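Notebook, snow and ice bench. August

06:40. Started early to beat the heat, a fine thing to write in a log about freezing rain. The plan for the week is unchanged: go back through last winter's mixed events and work out why our changeover times for Eddale are bad when the ones for Arkville are only mediocre.

Quick recap for whoever inherits this book. Arkville sits in the valley and has the good gauge. Eddale is up on the shoulder and has the gauge we could afford. Between them they cover most of the elevation band where everybody's forecast goes to die, ours included. When the warm layer comes in aloft, Arkville goes snow, sleet, rain, in that order, like a textbook. Eddale goes snow, sleet, snow, something, sleet, and then the heater trips.

07:30. Pulled the January event again. Gulyás (the sorting script, version whatever it is now) calls precipitation type from fall speed and particle size. At Eddale it logged 43 minutes of sleet. The observer sheet has 39 minutes, which would be lovely agreement if they were the same minutes. They overlap by a bit at the front end. I was pleased for as long as it took to plot them.

08:15. Checked the clocks before blaming the physics, having learned that one last year in public. Arkville logger is fine. Eddale logger is on standard time, the observer sheet is on standard time, and the script reads one of them as daylight time if the file was exported after March. This one was exported in April. So there's a whole hour of my life from spring explained. Fixed the import, left a comment in capitals.

09:10. With the hour put back, the sleet onset lines up nicely. The end does not. The script wants to call the last stretch rain and the observer has it as ice pellets still bouncing off the hood of the truck. I believe the truck.

Coffee.

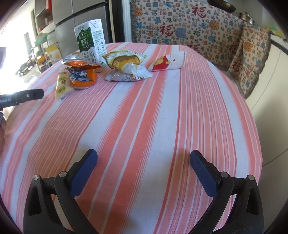 Striped cloth, round table, snacks at the far end.

09:45. Back to the tail of the event. Surface temperature at Eddale was hanging just below freezing the whole time, and the fall speeds are in that annoying gap where a half-melted pellet and a large drop look identical to the sensor. Tried moving the threshold. Moving it up fixes January and wrecks the February event. Moving it down fixes February and turns January into a thunderstorm. Put it back where it was and wrote down both values on the inside cover so I don't try them a third time.

10:50. The Vinetti plate (our heated catch plate, second build) might help. It weighs what lands and how much power it takes to melt it, so a pellet costs more than a drop. Ran it on the bench with crushed ice from the freezer, 60 grams, then the same in cold water. The two power curves are well apart. First plot all week that I didn't have to squint at. 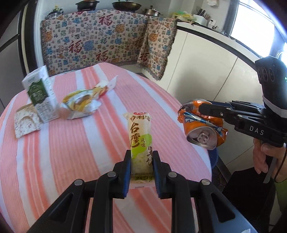
Repeated it with 40 grams to see whether the gap holds for a smaller load. It does, though the curve gets noisy toward the end and I'd want a better shield around the plate before trusting it in wind. Eddale has nothing but wind. The current shield is a cake tin with the bottom cut out, and it has done more than anyone asked of it.

13:20. Wrote a short routine that lets the plate overrule the script when the script is unsure. Tested against the bench runs only, so naturally it's perfect.

Still to do:
Rerun February with the clock fix before touching anything else
Find out which other exports were done after March (I have a bad feeling about all of them)
New shield, taller, no frosting residue
Order a spare heater fuse for Eddale, and put it in the box this time
Refill the ice trays

14:05. February rerun is going. It'll take most of the afternoon. Bench wiped down, plate unplugged, freezer door checked twice.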